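Cluncombe Supper Club — minutes of the December meeting

Minutes by me again, so blame me for the spelling. We started at 7:15 in the back room at Hellwig and had 14 people's worth of soup left over by the end, so come hungrier next time please!

Present: the usual crowd, plus two newcomers from Rurnenach who found us through the library board. Gunnel Løken in the chair.

1. Last month's minutes
Agreed, with one fix. I wrote that the dumpling night was "fine" and was told firmly that it was much better than fine. Changed to "very good." 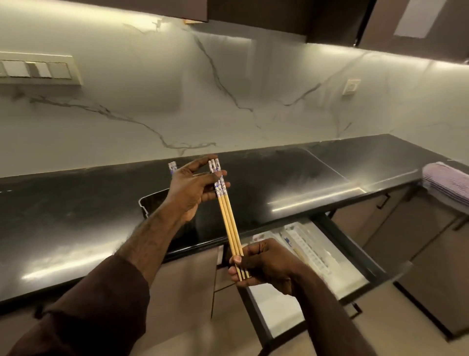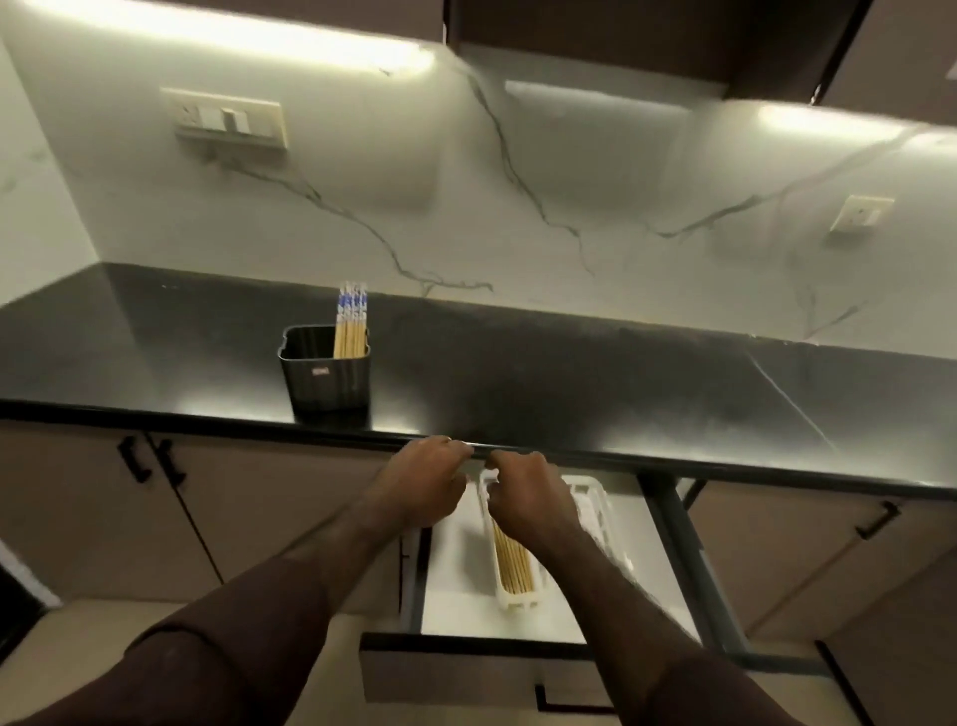 Chopsticks, and the drawer for them.

2. Money
We have 185 dollars in the tin after paying for the hall. I'd hoped for more, but the rice cooker repair ate a chunk of it (new lid, new cord, and the man charged for looking at it as well). Dues stay the same until spring. If you still owe for the fall, you know who you are and so do I.

3. The big supper
This took up most of the evening. Gunnel wants to do one long table down the middle of the hall, and I'm all for it, but there was a lot of back and forth over whether people can get past with hot dishes. We're going to push the tables together before the next meeting and try walking around with trays. Up to 60 guests, no more, and tickets go to members first.

Menu so far is noodle soup, the cabbage pancakes, pickles and a rice pudding. I asked for something with mushrooms and was outvoted — I'll be bringing it up again.

4. Himik
The people at Himik have offered us their big stock pots for the weekend. We said yes right away! They need to go back clean and dry, and someone with a van has to fetch them. One of the Rurnenach newcomers put a hand up for that, which was brave on a first visit.

5. The recipe booklet
Still stuck. I have 11 recipes typed up and a shoebox of others I can't read. Please write out the amounts, because "enough flour" is driving me up the wall. We talked about whether to print it or just email it around, and ended up nowhere much. Put off to next time.

6. Anything else
The back door is sticking again. Gunnel will call the hall about it. A blue scarf was left behind in November and it's still on the hook.

Next meeting same place, same time. I'm bringing bread, and somebody else has to bring butter.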